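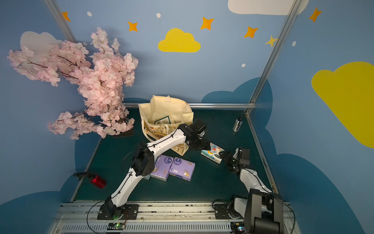
## 3. Getting your first cupboard into Kettle

By now you should have Kettle installed and be staring at a blank list. Good! This section takes you from there to one finished cupboard. I do mean one. I tried to enter my whole house the first time and gave up somewhere in the spice drawer, so please pick something small. Mine was the bathroom cabinet.

You'll need:

- the computer Kettle is installed on
- your phone, on the same home network
- a pen, and masking tape if your shelves aren't labeled
- the cupboard

### 3.1 Make a place

1. Open Kettle and click **Places**, then **New place**.
2. Type a short name. "Bath" is plenty. Long names get chopped off on the phone screen, and then "Upstairs closet left" and "Upstairs closet right" look exactly the same (ask me how I found out).
3. Leave **Parent** blank for now. You can nest places later, see section 5.
4. Add your shelves, top to bottom, one per line. I number mine and put a bit of masking tape with the same number on the shelf edge.
5. Click **Save**.

**Note:** Kettle lets you have up to 40 shelves in one place. If you're getting anywhere near that, you've got a storeroom and you should split it up.

### 3.2 Add your first item

Start with something dull that you buy again and again. Tissues are perfect, and so is toothpaste.

1. Click **Items**, then **New item**.
2. Give it the name you'd shout down the stairs. I write "tissues", all lowercase, no brand. The brand has its own box further down and you can skip it if you don't care which kind you get.
3. Pick a **Unit**. This is the one people get stuck on! For tissues you could use pack, box or single sheet. Use whatever you pick up off the store shelf, so for me it's a pack.
4. Type how many you have now. Go and look -- don't guess.
5. Set **Remind me at**. This is the number left when Kettle puts the item on your shopping list. I use one for most things and two for anything I'd have to drive to Dargate for.
6. Choose the place and shelf from 3.1, then click **Save**.

**Caution:** Once an item has a history, changing its unit won't convert the old numbers. Thirteen boxes of something will simply become 13 sheets, and the charts go silly. If you picked the wrong unit, delete the item and make it again while it's still new.

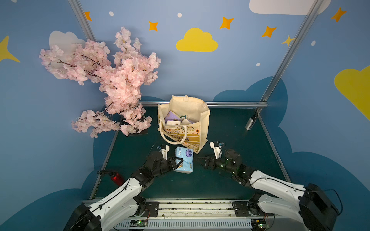 ### 3.3 Connect your phone

1. On the computer, go to **Settings**, then **Devices**, and click **Pair**. You'll get a code with nine characters.
2. On the phone, open the Kettle page in your browser and tap **Join a house**.
3. Type the code. Capitals matter, and the dashes don't.
4. Give the phone a name so you can tell it apart from everyone else's.
5. Go back to the computer and click **Allow**.

If the phone just sits there on the spinning circle, check that it hasn't wandered off onto mobile data. Mine does that at the far end of the kitchen. Turn mobile data off, pair the phone, then turn it back on.

### 3.4 Try it out

1. Take one of whatever you added out of the cupboard.
2. On the phone, tap the item, then tap the minus button.
3. Look at the computer. The number should drop within a few seconds.
4. Keep tapping minus until you hit your reminder number. The item should pop up under **Shopping**.
5. Tap plus until the count is right again, and put the thing back!

**Note:** The minus button has no undo on older phones. The history page does, and it keeps the last 1000 changes, so a small child with your phone can't do any lasting harm.

### 3.5 Save a copy

Do this before you move on to the next cupboard. Go to **Settings**, then **Copies**, and click **Copy now**. Kettle writes a single file, and you should put it somewhere other than the computer it came from. I keep mine on a stick in the desk drawer.

If you're bringing in a list from Elum, stop after this step and read section 4 first. Elum counts shelves from the bottom, and Kettle counts from the top, so an import straight into a place you've already filled will put everything upside down. Edgars Jankauskaitė sent me the fix for that, and the Prarnlow version of the import script already has it built in. For any other version you'll need to tick **Reverse shelves** yourself on the second import screen.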